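Home > Ask > Browse topics > Sign in
Posted in: Home office / Tables and desks

Shadows across a big white table when sorting small black boxes

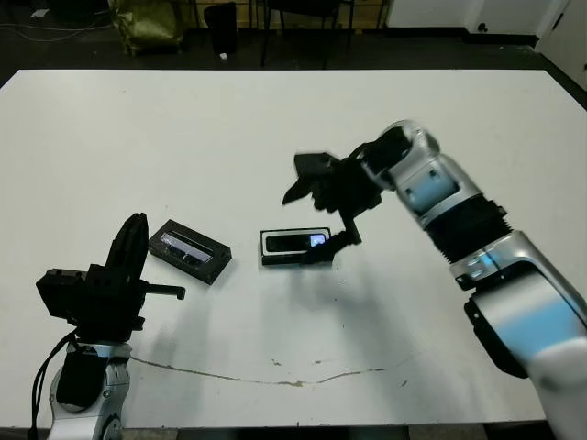 2 min read

I have a large white rectangular table that I use for going through small electrical bits before they get packed. Most of them are black boxes with a shiny window on top. The table is fine for size, but whatever is over it throws a big blurry shadow across the middle, and the windows catch the light so I can't read the labels underneath. There is one ceiling fitting at the moment. Would a second lamp sort it, or do I need a different table top? Budget is £50.

Trernent

Keep the table. Black things are easy to find on white and you would lose that with a darker top. Your trouble is one light in one place. Put a second lamp on the far side from where you stand, fairly low, with a diffuser over it. The two fill in each other's shadows – not completely, but enough to work by.

For the glare, turn the box and leave the lamp alone. I lay mine at a slant and the reflection usually slides off the window. If the top is gloss, a matt desk mat helps as well. Mine was well under your £50.

Whiteley
539 helpful votes

just use a head torch

Jitdale
4 helpful votes

A head torch will make the glare worse on anything with a clear window, as the light comes straight back at you. I would go with the second lamp. Check both bulbs are the same colour before you buy – I had one warm and one cool for months and it gave me a headache.

Naltavia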